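Good practice for fruit handling with hand-held grippers on patterned table covers

Posted by Teresa Scanlon in Grippers and End Tools

Our group is preparing a written procedure for recording pick-and-place work with hand-held grippers in ordinary kitchens. The present draft, which was adapted from an older Hurnier bench procedure, requires a plain matt surface and one item on the table at a time. Several members consider this too strict, as household tables are seldom plain and seldom clear.

I should be grateful for guidance on three matters. May a printed cloth be permitted where the print itself shows fruit or other objects? Should neighbouring items be moved away before a small fruit is approached? Lastly, is there an accepted rule on how often the finger pads should be cleaned when soft fruit is handled? The procedure is due for internal review in November.

Eoin Moynihan

I would not prohibit printed cloths. The purpose of such recordings is normally to reflect the conditions in which the equipment will be used, and a procedure that removes every difficulty will produce material of limited value. The cloth should, however, be named in the session record, and the record should state whether the print includes items of the same kind as those being handled. A reviewer who sees a red apple in the picture must be able to establish whether it is a fruit or part of the pattern.

As regards neighbouring items, our own rule at Drosoteck is that they remain in place unless the fingers cannot open fully without touching them. For small fruit with a stem, the operator should bring the pads to either side of the body and leave the stem free.

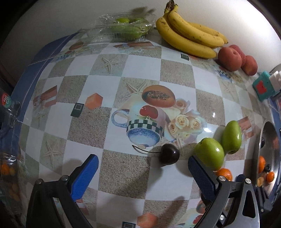 Dark cherry between the open pads, with a green apple immediately to its right. The red apple on the mug is part of the printed cloth.

An arrangement of this kind would be acceptable under our rule, with one reservation – the right-hand pad overlaps the apple from the operator's point of view, and the operator should confirm the clearance before closing. Where there is doubt, the approach should be made again from a different angle. The neighbouring fruit should not be pushed aside with the finger, as this introduces a second movement which the record will not mention.

We clean the pads after every 8 picks of soft fruit and at once if the skin of a fruit is broken. I am not aware of a published rule on the point. The figure was settled by our own staff and you may wish to choose another.

Tadhg McGrath

Use a plain cloth. We had no end of trouble with patterned ones and went back to grey.

Kevin Ó Flaithearta

I agree with Eoin Moynihan in general, but would add two provisions.

First, glossy covers should be treated separately from printed ones. A glossy surface may give reflections under a ceiling light, and the fingers may also cast shadows close to the item. The procedure should therefore require a check of the lighting before the first pick, with the gripper held in its working position. A check made with the gripper lying to one side is of little use.

Secondly, the screws that hold the pads should be inspected at the start of each session. The Cutberg checklist we follow places this before any other step, and I recommend the same order. Fruit used for handling work should also be kept apart afterwards and not returned to the household supply.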